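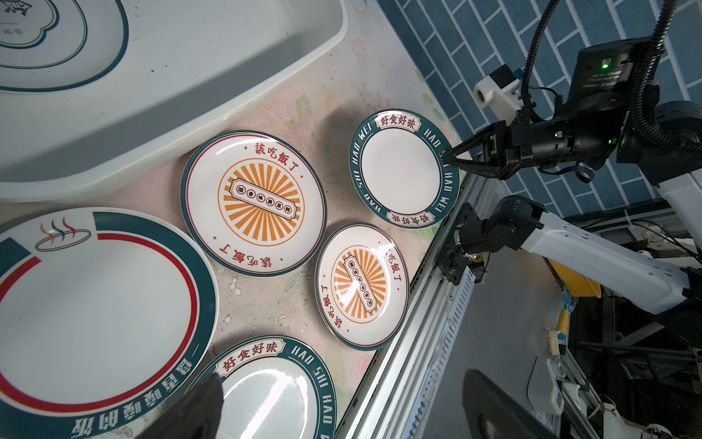
Ticket 1860 - right gripper drops out during plate demos, table 2
Opened by: Yamila Ibarra
Assigned: Narendra Rastogi
Site: Skekcombe
Status: reopened

Task is plates into the tray, two arms, teleop with the Gunar leader handles. Right gripper stops following my hand partway thru the close. Arm still tracks fine, only the fingers freeze. Lasts a second or two then they snap to wherever my trigger is. Have to bin the episode every time.

41 episodes tried this morning, 20 thrown out. Left side no problem at all.

Worst on the teal rim plates. Rim is low, I come in from the side and close slow. Sunburst ones also do it but less. Oval platter never, but I take that with both arms so maybe doesn't count.

Narendra, 10:40
Is the light on the wrist green when it freezes? And does the log show anything on the right trigger channel.

Yamila, 10:52
Green the whole time. Log says "grip cmd stale" and then nothing until it comes back. No fault code.

Narendra, 11:15
Stale command = follower isn't hearing from the leader, not a motor thing. Pls try:
1. swap the leader handles left/right, leave the arms alone
2. 10 closes on a teal plate, slow
3. same 10, fast
Don't save these to the Dubey set, use scratch.

Yamila, 11:50
Swapped. Freeze stayed on the RIGHT gripper. So handle is ok?
Slow: froze 6 of 10. Fast: froze once.

Hervé Bailly, 12:05
Jumping in. We had the same on the Numano bench after the March update. Deadband on the grip channel got set way too wide, so small trigger moves never get sent. Slow close = lots of small moves = looks stale. Check grip_deadband in the right arm config, left may still have the old file.

Narendra, 12:20
Yep. Right was 78, left was 8. Somebody's typo I think, extra 7. Set right to 8 and restarted the teleop node. Yamila can you rerun the slow closes, handles back the normal way round first.

Yamila, 12:48
10 of 10 ok. Feels normal again, I can stop at the rim and creep in. Closing.

-- closed 12:50 --

-- reopened 15:10 --

Yamila, 15:10
Sorry. Back again, two freezes in the last hour, both with the wrist rolled over to reach the small plate down by the rail. Different message this time - "follower timeout R". Slow or fast doesn't matter.

Narendra, 15:25
Ok that one could be cable. Check the loop above the right wrist housing, is it pulling tight when you roll? Reseat the connector w/ power off. Keep the small plate for last until then, log the wrist angle if it does it again.

Gemma De Luca, 15:40
What do I do with this morning's good ones? 21 episodes, do they go in for training or not

Narendra, 15:44
Hold them. Wide deadband means the recorded grip trace is steppy even where it didn't freeze. Will plot a few tonight and say.

Yamila, 16:02
Powered down, doing connector now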